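Tabletop Robot Arm Kits: Tips Before You Buy and While You Build

The Tokell desktop arm is sold as a kit of white plastic parts, servos, a driver board and a bag of screws. It costs $143 without a power supply. I built one on the kitchen table in December and have used it most evenings after dinner. These tips come from that build, and most will apply to any small servo arm.

Sort the screws first. The kit has three lengths that look nearly the same in the bag. An old muffin tin works well for keeping them apart. Put a long screw where a short one belongs and it will press on the servo case and make the joint stiff.

Center every servo before you attach its horn. The instructions mention this on page 17, well after the first joint is already together. Plug each servo into the board, send it to the middle position, unplug it, then screw on the horn.

Leave slack in the wires. Turn each joint by hand through its full travel with the power off and watch the cable. If it pulls tight at any point, make the loop bigger.

Buy a decent power supply. The arm will move on a cheap one, but it twitches when two joints start together. I used the Dokon bench supply I already had. If you need to buy one, add it to the price of the kit when you compare.

Use bowls for practice. Wide, shallow ones are best, with a low rim the gripper can clear. A colored rim helps you tell them apart when you write down positions. Small wooden cubes are good first objects - they don't roll far and the flat sides give the fingers something to hold.

Tape things down. Masking tape is enough for bowls and trays, and it peels off a finished tabletop if you don't leave it for weeks. If a bowl moves even a little, your saved positions are no good and you will be teaching them over again.

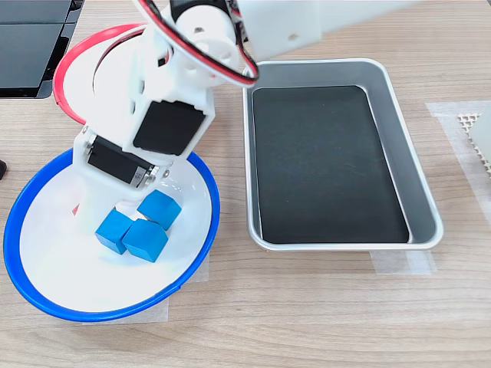
Estance wrote in to say that tape was no use on an oiled bench and that a rubber shelf liner under everything held better. The same message complained that the Tokell gripper loses its hold on smooth objects, and suggested a thin strip of bicycle inner tube glued inside each finger.

I have tried the liner and it does hold. It also makes the bowls sit slightly higher, so put it down before you teach any positions. I haven't glued anything to the fingers yet.

Clamp the base. A Sjöberg clamp from the workshop does the job on a table edge. Put a scrap of cardboard under the jaw to save the finish.

Retighten after the first week. Two of my horn screws had backed out by then. A quarter turn was enough - plastic threads strip easily.

Spare servos are $17 each from the same shop. Order one with the kit if you can, as mine took nine days to come on its own.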